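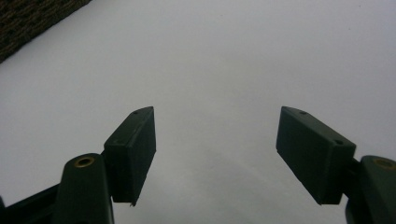
Fingers open over the white board, something dark brown and coarsely textured at top left.

Hi Remo,

Progress report for the September quarter, a bit late because I wanted the Morkano quote in hand before I wrote to you. It came in on Monday and it's higher than we hoped, so most of this is about money!

The hand-held grippers are the part I'm happiest with. We've budgeted $110 a pair for replacement finger pads, and I'd like to keep 7 pairs on the shelf through the next stage - the supplier is slow, and I'd sooner not be caught short over Christmas. Jukar will hold their price for us if we order before the end of the month.

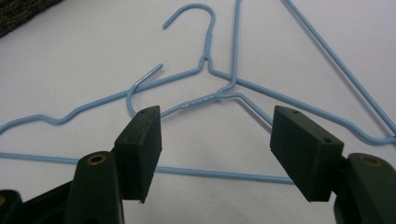

Two blue wire hangers overlapping, with the gripper fingers on either side.

I know you asked whether we could drop the hangers and stick with boxes and cups. I'd really like to keep them in (they're the job our laundry partner, Mohammadi, cares about most), and a box of them costs next to nothing beside everything else on the list.

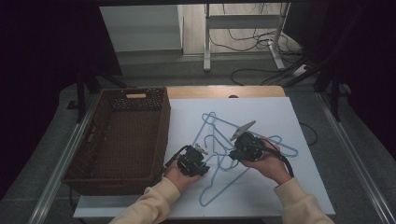 The big item is still the second workstation. I've put in $500 for the frame and benchtop, and another 10 per cent on top for freight. I've also added a line for cable management, as both grippers have black cables trailing off them and there's a tangle of the stuff on the floor behind the table. Plollix do a clip-on channel that should suit the side rails.

Could you let me know on the pads first? The workstation can wait until your next budget round.

Cheers,
Aoife Breathnach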